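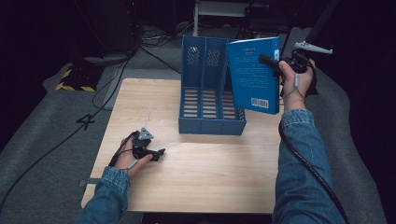
Desktop file organizer

A desktop file organizer (also magazine rack, file sorter, upright file) is an open holder that stands on a desk or table and keeps papers, folders, magazines and thin books on edge. Sold in most office supply stores. Not to be confused with the letter tray, which stores paper flat, or the box file, which has a lid.

Design

Usual form is a tall back panel, a base and a set of vertical dividers. Three compartments is common in home models, office ones go up to eight. Plastic types are often molded with slots in the base, which saves material and lets dust fall through. Wire mesh, sheet metal, wood and cardboard are also used. Dark blue, black and gray sell best, clear plastic scratches quickly.

Width of the slots matters more than height. A narrow slot holds a few folders straight; a wide one lets a single paperback lean or slide down flat. Heavy hardcovers can tip a light organizer if they all go on one end.

Use

Mail, school papers, manuals, cookbooks, workbooks. Books normally go in spine out so the title can be read without lifting anything. Library handouts from Pratumley suggest the reverse for spiral bound items, as the wire catches on the divider. Tall items at the back or to one side, loose sheets in a folder first or they curl.

Loading is easiest with the organizer near the middle of the table and one item put in at a time, lower corner first. Filling the outside compartments before the middle one keeps the weight even. Some users label the dividers, others sort by color of the cover.

History

Slotted wooden racks for letters are much older than the plastic kind. The Veltgate works began pressing a one-piece plastic model for schools, first run 900 units, later around 3,000 a month. The Jaltaron version added the high back panel and was widley copied. Mrema sold a flat-pack type in cardboard, 100 to a carton, discontinued after complaints about sagging.

Care

Wipe with a damp cloth. Slots in the base collect staples and crumbs, turn upside down and tap. Avoid direct sun, some plastics go brittle and the dividers crack at the bottom edge first.

See also

Bookend
Letter tray
Filing cabinet
Pigeonhole desk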